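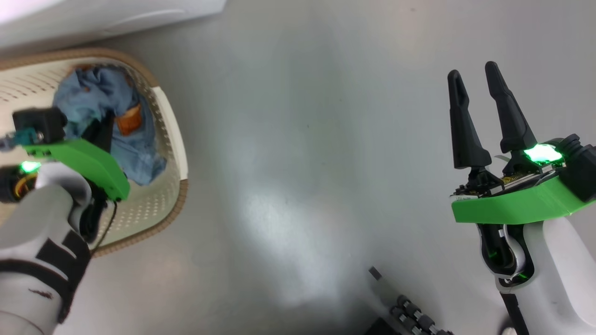
4.2 Laundry trials with the Nevar kit

We were eager to try the Nevar two-arm kit on clothes, and it was a pleasure to work with. The grippers bolt on with one tool, and the wrist cameras came up on the first boot. Parsa ran 220 trials with a basket on the floor and a front-loading washer. The head camera guides the reach into the fabric – the wrist cameras take over near the machine, where two fingers fill much of the view (Figure 2).
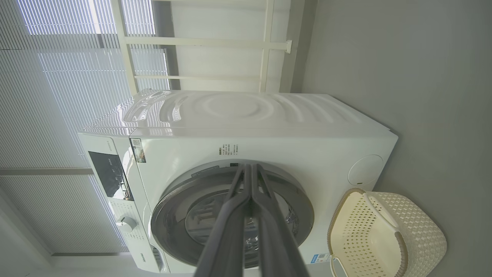
Denim was our favorite test, heavy and full of folds. We kept the stock grip force throughout and recalibrated both arms after every session. The Toteck controller logged each attempt.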